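Vaga: redator(a) técnico(a) de normas e boas práticas para manipulação robótica

A Mirby procura uma pessoa para escrever, rever e, quando for o caso, deitar fora regras de trabalho com braços robóticos de bancada. Contrato de 4 meses, a começar em junho, com possibilidade de renovação que preferimos não prometer.

O contexto, sem enfeites. Nos últimos anos acumulámos um manual interno com 708 cláusulas. Uma parte veio da Etesik, outra da Bandent, e o resto foi sendo acrescentado por quem passava pelo laboratório e tinha opinião. Há cláusulas que se contradizem. Há uma que manda "garantir preensão adequada" e não diz o que é adequado, nem quem garante, nem como se verifica. Nunca encontrámos prova de que o manual, tal como está, torne alguma coisa mais segura. Torna-a mais comprida.

O trabalho incide sobre tarefas simples de pegar e pousar em ambiente simulado, com passagem posterior à bancada real. É um terreno modesto e é nele que as regras falham com mais facilidade: distância de aproximação, abertura dos dedos, o que fazer quando a própria garra tapa a peça que devia estar a ser inspecionada.

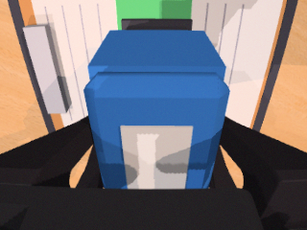
Peça azul entre os dedos da garra, em simulação.

O que vai fazer

Ler o manual inteiro. Sim, as 708 cláusulas.
Marcar cada cláusula como verificável, não verificável ou decorativa. Esperamos que nearly metade caia nas duas últimas, mas aceitamos ser desmentidos.
Reescrever as verificáveis numa linguagem que um operador consiga seguir sem telefonar a ninguém.
Assistir às sessões de simulação e anotar onde a regra e a prática se separam.
Redigir um critério de passagem da simulação para a bancada. O atual diz "após validação satisfatória" e já causou discussões suficientes.
Responder por escrito às objeções da Jugah, que fornece o simulador e tem uma confiança nele que não partilhamos por inteiro.

O que pedimos

Experiência em redação técnica, metrologia, segurança de máquinas ou área próxima. O diploma interessa-nos menos do que um texto seu que alguém tenha usado no trabalho.
Português escrito sem gordura. Inglês suficiente para ler normas internacionais e perceber quando estão mal traduzidas.
Noções de robótica: saber o que é um espaço de trabalho, uma força de preensão, uma paragem de emergência. Não é preciso programar.
Disposição para dizer a um engenheiro que a frase dele não quer dizer nada.

Não pedimos paixão pela inovação. Candidaturas que usem a palavra "disruptivo" serão lidas com menos vontade.

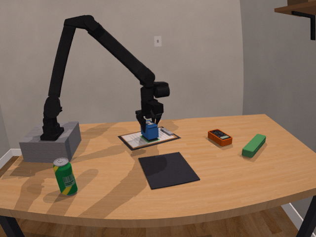

É preciso ter trabalhado antes com robôs?
Ajuda, mas aceitamos quem venha de outra área e saiba escrever requisitos que se possam testar.

Condições

Trabalho presencial em três dias por semana, os restantes à distância. Bolsa de 700 euros para formação, a gastar no que entender, exceto em certificações de fim de semana - já temos muitas penduradas na parede. A remuneração é comunicada por escrito antes da primeira entrevista.

Como concorrer

Envie um currículo curto e um texto de 100 palavras em que reescreva esta cláusula do nosso manual: "O operador deve assegurar que o sistema se encontra em condições apropriadas antes de iniciar qualquer operação." Se achar que a cláusula devia ser eliminada, use as mesmas palavras para o defender. As duas respostas são aceites.

As candidaturas fazem-se pelo formulário da página de recrutamento da Mirby, até ao fim de maio. Respondemos a todas, incluindo às recusadas, embora nem sempre depressa. Quem passar à fase seguinte fará uma prova de duas horas, paga, com um excerto real do manual e uma sessão de simulação gravada.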